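Home | Catalog | Audio | Submissions | Open Calls | Contact

Call for Listeners: Pre-Release Audiobook Review Panel, Winter Round

Tredach Audio is recruiting listeners for its winter review panel. The panel checks unabridged audiobook recordings before release and files written reports on narration, pacing, pronunciation and technical faults. There are 50 places. Applications close on 5th October.

The title under review is The Tomoana Ledger, book one of a two-part science fiction series for readers aged 13 and up. The finished recording is divided into 17 files, one per chapter group. A second title, the short novel Minstead, will be assigned to panel members who complete the first on schedule and ask to continue.

What the panel does

Each listener receives access to the full recording through the Zokach player, which runs in a web browser and on most phones. Files are released in order. A file unlocks when the report for the previous one has been submitted. Listeners who prefer to hear the whole book before writing anything should not apply for this round – the format does not allow it.

Reports are made on a form. The form has fixed fields for time-stamped faults (clicks, repeated lines, missing words, changes in room tone, volume jumps between sessions) and an open field for comments on performance. Comments on performance should deal with how the text is read: whether characters can be told apart by voice, whether the accent given to a character stays the same from one chapter to the next, whether invented names are said consistently. A pronunciation sheet is supplied. Where the narrator departs from the sheet, log it, even if you prefer the narrator's version.

On completion, each listener writes one overall review of up to 2,000 words. The overall review may discuss plot, characters and setting. It will be read by the production editor and the author's agent. It is not published unless the listener gives separate written permission.

Listening conditions

At least half of the files must be heard on headphones. The remainder can be played on speakers, in a car, or while doing housework. We do want some listening done under ordinary conditions, as faults in level and diction are more noticeable against background noise. The report form asks which setup was used for each file. Playback speed must be set to normal for all fault reporting. Faster speeds hide short gaps and can add sounds that are not in the recording.
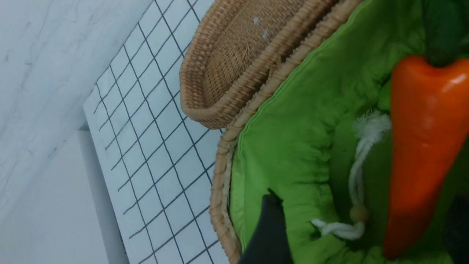 Woven basket with green fabric lining.

Who can apply

Applicants must be 18 or older and must be comfortable listening to and writing in English. No background in audio production is required. We are looking for people who have finished at least a few audiobooks in the past year and can give an example of a review they have written. The review can be from a blog, a retail site, a library newsletter or a reading group handout. A negative review is acceptable. A review that only retells the plot will be scored low.

We aim for a mix of regular readers of young adult science fiction and people who seldom read it. State which group you belong to. There is no advantage in claiming to be in one or the other.

The following may not apply:

- employees of Tredach Audio and members of their households
- narrators currently under contract with us
- anyone who has read The Tomoana Ledger in manuscript
- anyone who served on both of the last two panels

Time and payment

The recording runs to nearly 17 hours. Listeners should allow extra time for replaying sections and filling in forms. The reporting period ends in December, and the exact closing date will be given in the participant agreement.

Payment is a flat fee of $169, sent after the overall review has been received. Partial payment is not offered. Listeners also receive a download of the corrected recording on release. There is no payment for applying, and applicants who are not selected will be placed on the reserve list if they tick that box on the form.

Confidentiality

Panel members sign an agreement covering the recording, the text and the pronunciation sheet. You may say in public that you are on the panel. You may not name the narrator, quote from the book or post a rating on any site before the release date. After release, you are free to review the book wherever you like, provided you state that you received an advance copy. The fee does not depend on what you write, before or after.

Player accounts are for one person. Sharing an account ends participation.

How to apply

Complete the application form on the Open Calls page and attach:

1. One review of an audiobook or book, written by you, of any length.
2. A short note on the devices and headphones you plan to use.
3. A fault report on the sample clip. The clip is linked from the form and contains several deliberate errors. Time stamps should be accurate to the nearest second.

The sample report carries the most weight in selection. Send it as plain text. Reports sent as screenshots or voice notes will not be scored.

Selected listeners will be contacted by email with the agreement and player login. Questions about the call should go to the panel coordinator, Kylie Baxter, through the contact page. Please put "winter panel" in the subject line. Questions about submitting a manuscript or auditioning as a narrator are handled separately and will not be forwarded.

Comments (4)

marlow_reads
Does the no-speed-up rule apply to the overall review too? I normally listen at 1.5 and normal speed drives me up the wall.

Kylie Baxter
Normal speed for the first pass of every file. If you replay a file afterward for the overall review, use any speed you like.

pagesandpines
I did the spring round. The forms get quicker after the first few files, but do them the same day. I left two until the weekend and had to listen to both again.

T. Orr
Sample clip won't load in the player on my old tablet. Works fine on the laptop so I'll use that, but you may want to look into it.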